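Suturing robots: what the change means for your shifts

From the training and skills team, October 2022

Many of you have asked what the suturing programme at Hamell will mean for people working in the skills lab and, later on, in theatre. Hằng Bùi, who leads the programme, answered questions at the last open meeting. We have written up the main points for those who were on shift.

Robotic instruments, tissue and dark suture thread:
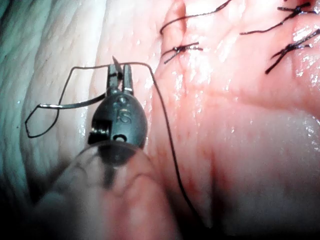
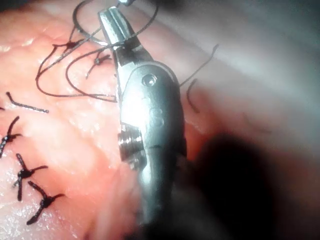
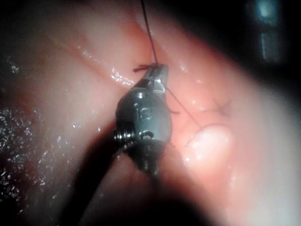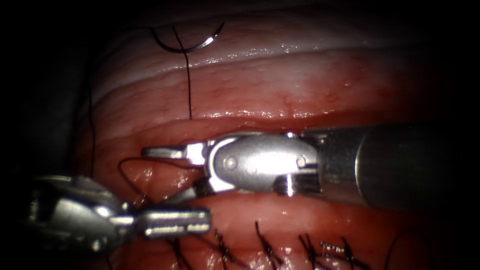 What is being automated

Only the stitching. The system is learning to pass the needle, pull the thread through and tie the knot, one stitch at a time. Choosing where a wound is closed, and how, stays with the surgeon. So does the decision to stop, and the pedal for that will stay under the surgeon's foot.

The learning is done from recordings. Our lab has 157 hours in the store so far and the plan is to reach 226 by the end of February. Most of the hours to date come from the Mivine bench, with the rest from Grundedov.

What changes for lab staff

Setting up takes longer than it used to. Instruments have to be checked and logged before each session, and thread is now cut to a fixed length. In return, the late clear-up has gone from the rota.

Two new roles have been added, both called session reviewer. A reviewer watches the recordings and marks where each stitch starts and ends, and whether the knot is good enough to keep. The work is done sitting down and can be done part-time. Three people from instrument care have already moved across on the same pay band, and training is given in the Hồ room.

Some of those at the meeting said that reviewing for a full day is tiring on the eyes. The limit is now four hours per shift – please tell your supervisor if you are asked to do more.

What changes for theatre staff

Nothing yet. Scrub nurses asked if fewer people would be needed at the table. Hằng said that no staffing plan assumes this, and that counting needles and swabs will still be done by hand by two people. Trainee surgeons were more worried about getting enough practice at knots. Their bench hours are protected for the coming year, and the question will be looked at again after that.

Questions for the next meeting can be left at the lab desk or sent to the training office.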